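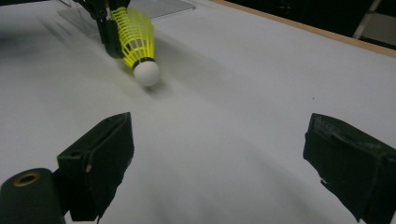
Picking a shuttlecock out of a holder – grab the skirt or the cork?

Posted by Serena De Luca in Robots & Automation

Hi all, first post, go easy. I'm recording demos with a hand-held gripper for a little pick-and-place job at our badminton club in Plustley. The idea is that a small arm will one day take a shuttle from the holder and drop it into a tube, so whoever's on feeding duty can go and have a hit instead. For now I'm the arm. I hold the gripper, squeeze the trigger, and the camera on it records what I do.

I've done 60 demos so far and trained on the lot. The policy gets over to the shuttle no worries, then it dithers. Sometimes it goes for the yellow mesh, sometimes for the white end, and sometimes it closes right between the two and knocks the thing sideways. I suspect that's my fault, because I wasn't fussy about where I grabbed. If it looked reachable, I grabbed it.

So, do I pick one spot and redo everything, or keep going and hope that 500 demos sorts it out? I only get the hall table on Saturday mornings so I'd rather not waste another one. We use plastic shuttles, the neon yellow sort, and the white table is the only one I've got.

Danish Janjua
Pick one spot and redo them, sorry! I did exactly what you did with tent pegs, grabbed them any old how, and my arm learned a sort of average of all my grabs that wasn't any use to anyone.

I'd go for the cork end. It's round and firm, and it'll look much the same to your camera whichever way the shuttle has turned. Plastic skirts squash when you pinch them, then spring back when you let go, and that makes for a messy release at the tube. Your holder has hold of the skirt anyway, so going in at the other end keeps your fingers clear of it.

Some other things that helped me:

Start with the fingers wide open every time, and don't begin closing until you've stopped moving in. I used to do both at once because it felt natural, and the arm copied me and closed early.

Slow down for the last bit. You don't have to creep, just go at a pace where you could stop if you wanted to.

Vary where you start from, but keep the grab itself the same. Come in from the left, from the right, from higher up. Shift the holder a little between goes as well.

Don't bin the old ones yet. Watch them back and keep any where you happened to take it by the cork. You might find 13 good ones in there and save yourself half an hour.

ivdale_tinkerer
more data fixes everything. my last set was 1834 demos and it works great. just keep going

mazza
Mostly with Danish, though I'd do a small batch before committing a whole morning to it. Record a couple of dozen on the cork, train overnight, see whether the dithering goes away. If it does, carry on. If it doesn't then something else is up, and I'd look at whether your camera view and your gripper width are lined up in time. Mine were out by a hair for all of November and every grab looked like a bad decision when it was only a late one.

Also watch your lighting. White tables pick up soft shadows, and if all your demos are done at 9 am the arm may get confused when the sun has moved around by lunch. I do a few with the blinds down and a few with them up.

One place I'd differ is the release. Letting go of the cork over a tube means the skirt is sticking up past your fingers, and if your tube is a snug one you'll want to open slowly and then back straight out. Show it that in every single demo, even when you're tired and it would have dropped in by itself. I got lazy with mine and ended up with an arm that flicks.

Serena De Luca
Thanks everyone, cork it is. I went back through the old ones over dinner and only nine of them are proper cork grabs, so Danish was a bit generous! Going to do the small batch first and I'll post how it went. Mazza, is there an easy way to check the timing thing, or did you just eyeball the playback?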